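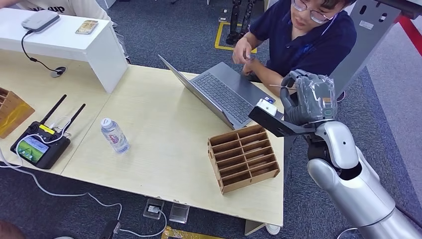 Cómo pedir patrocinio para un equipo de fútbol base sin regalar la camiseta

Llevo varias temporadas buscando dinero para equipos de niños y desconfío de casi todo lo que se publica sobre el tema. Las guías suelen prometer que basta con un dossier bonito y una lista de empresas. Yo he mandado dossieres bonitos. La mayoría no se abren.

Lo que sigue es el método que uso ahora con un equipo alevín. Funciona a medias.

Paso 1. Calcula lo que cuesta la temporada

Antes de escribir a ninguna empresa, haz la cuenta por jugador. En nuestro caso salían 204 euros por niño, con ficha, seguro, equipación y arbitrajes. Si pides "una ayuda", te darán balones publicitarios. Pide una cantidad y di a qué partida va.

Desconfía también de tu propio presupuesto. El nuestro se dejó fuera los desplazamientos el primer año y hubo que pasar el sombrero entre los padres en marzo.

Paso 2. Haz una lista corta

Treinta correos iguales valen menos que siete visitas. Empieza por negocios donde ya compre alguna familia del equipo: la ferretería, el taller, la clínica dental. Las cadenas grandes te remitirán a un formulario, y el formulario no contesta. Con Horkex estuve esperando desde agosto hasta Navidad por una respuesta automática.

Paso 3. Ve en persona y ve pronto

A las 10 de la mañana el dueño suele estar y todavía no tiene prisa. Lleva una sola hoja:

- Nombre del equipo, categoría y campo donde juega.
- Cantidad que pides y para qué.
- Qué ofreces a cambio.
- Un teléfono de contacto, uno solo.

No incluyas cifras de seguidores en redes. Un alevín no tiene "alcance", y quien lleva un comercio de barrio lo sabe de sobra.

Paso 4. Decide qué vendes y qué no

El pecho de la camiseta es lo único que de verdad le interesa a un patrocinador, así que no lo entregues por la primera oferta. Nosotros lo cedimos un año a Flinstead a cambio de un juego de petos y tardamos dos temporadas en recuperarlo. La manga, la espalda y la lona del campo se pueden vender por separado.

Maximiliano Peñalver, que entrena a los benjamines, opina lo contrario: prefiere una sola marca y menos papeleo. Puede que tenga razón en clubes muy pequeños. Yo he visto retirarse a un patrocinador único en pleno noviembre y no lo recomiendo.

Paso 5. Ponlo por escrito

Con una página basta. Importe, fecha de pago, tamaño y lugar del logotipo, duración y qué pasa si alguien se retira. Pide el archivo del logotipo en vectorial ANTES de encargar las camisetas. Si te mandan una captura del móvil, insiste.

Ojo con la palabra "exclusividad". Si aparece, que diga de qué sector y hasta cuándo.

Paso 6. Cumple y enséñalo

Manda una foto del equipo con la equipación y el resultado de algún partido, aunque sea una derrota por 5 a 0. Antes de publicar imágenes de menores necesitas la autorización de las familias - Dayana Alvarado las recoge con la inscripción y nos ahorra perseguir a nadie después.

La renovación háblala en mayo. En septiembre ya se han gastado el presupuesto, o eso dicen.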